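Collecting demonstrations on the PC assembly bench: frequently asked questions

Maintained by Giuliana Sánchez. Last revised 2018-09-24.

What is this data used for?
The recordings train the Uruvari policy, which learns to work inside a desktop computer from examples. Each example is one attempt at one task, from the first arm movement to the moment you press stop.

Who can record?
Anyone who has done the bench introduction with Lucero Benavides or Halvard Solheim. It takes one morning. Reading this page does not replace it.

How many demonstrations do you need per task?
We ask for 300 accepted demonstrations before a task goes to training. A normal shift produces 28. Please don't rush to beat that, as hurried motions show up in the trained policy.

What counts as a good demonstration?
One smooth approach, a short pause before contact, then the insertion or removal. Small corrections are fine. If you miss and recover, keep the recording and tag it "recovery". We use those too.

Do I have to put the case back in the same spot every time?
No. Shift or turn it a little between attempts. If it always sits in the same position, the policy learns the position and ignores what the cameras show. The fixture plate is different: leave it where it is. If it gets bumped, stop and tell Halvard.

Which views are recorded?
Two of them matter for this page: the fixed workspace camera and the small camera at the wrist. They are stored together under one episode number. 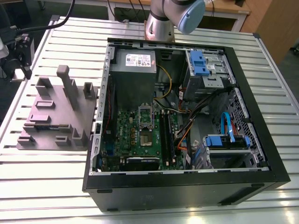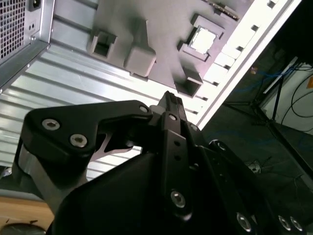 First, the workspace view, with the open case next to the fixture plate. Second, the wrist view, with the gripper in the foreground.

The gripper blocks a lot of the wrist view. Is that a problem?
No. The gripper is supposed to be in view, and the model uses it to judge how far the finger is from a part. What we do reject is an episode where the part you are working on can't be seen from either camera at the moment of contact.

Should I tidy up cables inside the case?
Leave them as the task sheet says. Some sheets want the cables in place, and some want them out of the way. If a cable ends up caught in the fingers, stop the arm before you reach in.

Does the background need to be clear?
Things standing farther back in the room can stay. Keep your hands and sleeves off the bench once recording has started, and don't move the lights during a set.

What if the arm stops by itself?
It has usually hit the force limit. Back away from the part, clear the fault on the pendant, and mark the episode as failed. After 3 faults in a row, take a break from that task and write it in the log.

Can I delete a bad episode?
Please don't. Mark it and move on. Ainhoa Paredes reviews marked episodes and decides what is dropped. Deleted files leave gaps in the numbering that take a long time to trace.

When will my task be trained?
Training runs start once the review is finished. The July set took almost 4 weeks to review, mostly on account of missing tags.

Who do I contact?
Bench and arm: Halvard Solheim. Task sheets and tags: Yesenia Cuadros. Review: Ainhoa Paredes.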